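Two arms on one rail, wrist camera washes out, books slip. Help?

Home builds > Arms and grippers

Ljubica Tomić
January 7, 2021

Hi all, bit of a long one sorry. Two small arms side by side on an aluminium rail along the front of the table, printed fingers, one camera on the wrist and one fixed one looking at the whole table. It's in a shared workshop so I only get the bench some evenings and I'm trying not to waste them.

Two problems.

First, paperbacks. Fingers close fine, then the pages fan out and the whole book creeps down as soon as the arm lifts. Fabric bag is fine, cups fine. Only books. Fingers are the open triangle sort, printed flat, 40 percent infill, no pads on them yet.

Second, exposure. Wrist camera on auto, and anything white close up just burns out. Fixed camera is ok-ish.

Book from the wrist camera first, then the fixed camera with both arms at the bag.

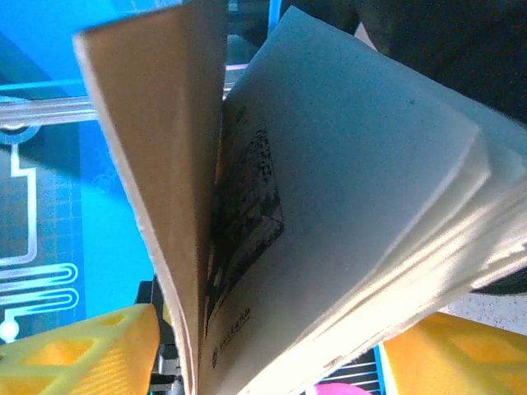
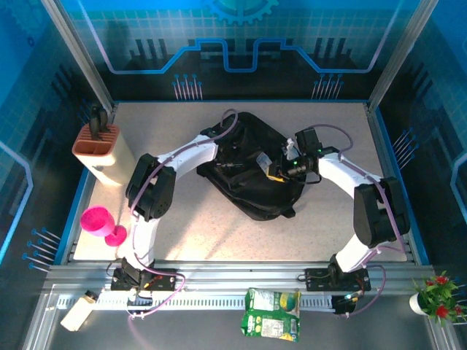

I've tried more grip force and it only makes the pages splay worse. Tried going slower as well, 90 seconds for one pick, still slipped. Would rather not buy new fingers, I've got most of a reel left and a printer that behaves if you're nice to it. Budget for the rest of this is 300 and I want to keep some of it back for a second wrist camera.

Also the cables. They're looped loose along the arms and I'm nervous about the rail end. Anyone clipped theirs down without loosing reach?

Thanks, Ljubica

Gerrit Timmermans

Had the same with books. More force is the wrong way, you're squeezing a wedge. Go for the spine side, both fingers as low on the spine as you can get, book mostly shut before you lift. If it opens on you, put it down and push it closed with the other arm. You've got two, use them.

Pads – yes, before anything else. Thin silicone sheet, contact adhesive, rough up the print first or it peels off in a week. I cut mine a bit longer than the finger so it wraps over the tip. Bicycle inner tube works too but leaves black marks on pages.

Reprint is worth a go if you've got the filament. Turn the part so the layer lines run accross the slip direction. Costs you an evening.

Camera: turn auto exposure off. Put a white sheet of paper where the book goes, with the lamp on as you normally have it, bring exposure down till you can see shading on the paper, lock it there. Mine ended up at 154 on the driver's slider but that number means nothing on yours. Lock white balance at the same time, otherwise the colour wanders every time the arm moves over something bright.

Then move the lamp. Low from one side is the worst place for it. Higher up and bounced off the ceiling if the ceiling's pale.

Cables: don't clip at the joints. Clip halfway along each link, leave the loop at the joint, then run every joint to both ends of its travel by hand with the power off. If it goes tight anywhere, more slack.

pritham_shed

just put an elastic band round the book

Ljubica Tomić

Ha, elastic band does work but then I can't do the open book ones, and that's half of what I want it for.

Gerrit thanks, doing the pads tonight. Got a bit of silicone baking mat I can cut up. Will lock exposure too, didn't know white balance was a seperate setting on mine – found it two menus down. Spine grab makes sense, will need to redo my approach angle as it comes in too steep at the moment and catches the cover.

Does the other arm get in the way when you push the book shut? Mine are mounted fairly close and I've had one near miss already.

Gerrit Timmermans

Yes if both move at once. Park one, move the other, swap. Slow but no bangs. Set a keep-out down the middle of the rail once you trust it.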